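Search posts
Search
Top Latest People Media

Dorin Olteanu
2018-07-10

I've had a few questions about moving a regional bus timetable onto one sheet of paper, so I'm putting it all in one thread. The route is the 54, Lescombe to Ulis.

The old timetable was a folded booklet. Gwawr Watkins at the depot told me most riders used two pages of it and threw out the rest.

I started in April by riding the whole route both ways. Printed running time was 30 minutes short on the late trip. That got fixed first.

Worked on the stop list at home after that. Cut the minor stops down to one line that says "and all stops between."

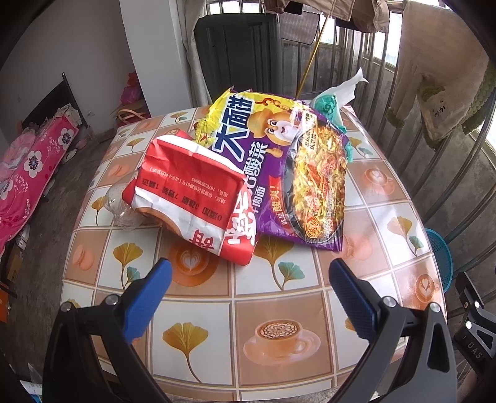 Ginkgo leaves and coffee cups, the small table.

Type size was the long argument. Wyn Prothero wanted everything on one side. I wanted numbers my mother could read at a bus shelter. We ended up with two sides, weekdays on the front.

We dropped the 24-hour clock. Morning times are in regular type and afternoon times are in bold. There's a note about it at the top and again at the bottom.

Footnotes: the booklet had a whole page of them. I kept the school days one and the one for the market detour. The others were for trips that no longer run.

First print run was 804 copies, left at the Ulis library and the Lescombe post office. They went faster than I planned for - the second run was 3733.
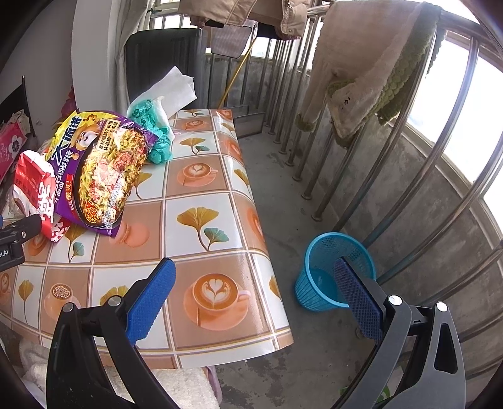 Same tablecloth, more of the table.

One mistake got through. The Saturday column had the hospital stop before the bridge. It comes after. If your copy says July in the corner, you have the corrected one.

Next is the 30, which has a loop at one end and is harder to put in a table. I may use a small map for that part - still deciding.

If you ride the 30 and know a trip that always runs late, send me the time and the stop.

Comments

Delyth Parri
The bold for afternoon is a big help. Could the shelter copies be bigger?

Morfudd Ifans
Mine has the hospital before the bridge. Where do I get a new one?

Dorin Olteanu
Either the library or the post office. Shelter copies are up to the depot but I'll ask.

Wyn Prothero
Still think it fits on one side.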